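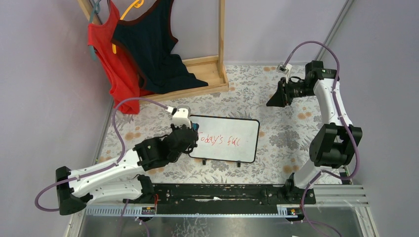

A small whiteboard with a thin black frame, lettered in red.

How to Follow a Foreign Policy Story From Start to Finish
By Peiyu Hao
March 2, 2022

I love a good foreign ministry statement. I know how that sounds! But once you learn how to read them, international news gets so much richer, and you stop feeling like you walked into the movie an hour late.

The method below takes roughly 30 minutes the first time and much less after that. I'll use a water-sharing dispute between two neighbors, Gretow and Felau, so you can see each step at work.

Step 1. Find the original text.
News stories usually quote two or three lines. Go to the ministry's own website and look for a section called Press, Newsroom or Statements. When Gretow's foreign office responded to the Felau dam plan, most papers ran the word "concern" and left out the paragraph offering talks in August. That paragraph was the best part!

Step 2. Underline the verbs.
Diplomats pick these with great care. "Notes" is mild. "Regrets" is a step up, "deplores" is stronger, and "condemns" is near the top. Also check who is doing the verb: a minister speaking in person carries more weight than an unnamed spokesperson.

Step 3. Mark what is being asked for.
Look for "calls on," "urges" and "expects." Write down who is asked to do what, and by when. If there is no deadline, write "no date" so you remember to check back.

Step 4. Read the other side's reply.
Give it the same treatment, verbs and all. Gretow's statement ran to 200 words and Felau's reply to 65, and the reply skipped the question of water levels completely. Gaps like that are worth a note (I put a big star next to them).

Step 5. Look up the agreement they mention.
Both governments kept pointing to the Softić Protocol. Treaty texts look scary, but you only need the articles named in the statements. Search the document for the article number and read one article before it and one after.

Step 6. Keep a running log.
A plain notebook or spreadsheet works great. Four columns are enough: date, who spoke, strongest verb, what they asked for. After 20 entries you can scroll down the verb column and watch the mood change, and I still get a kick out of that every time.

If you'd like to practice on something smaller, try the Podeck fishing rights talks. The statements are short, both sides publish in English, and the whole back-and-forth fits on a couple of pages. Start with the oldest one and work forward.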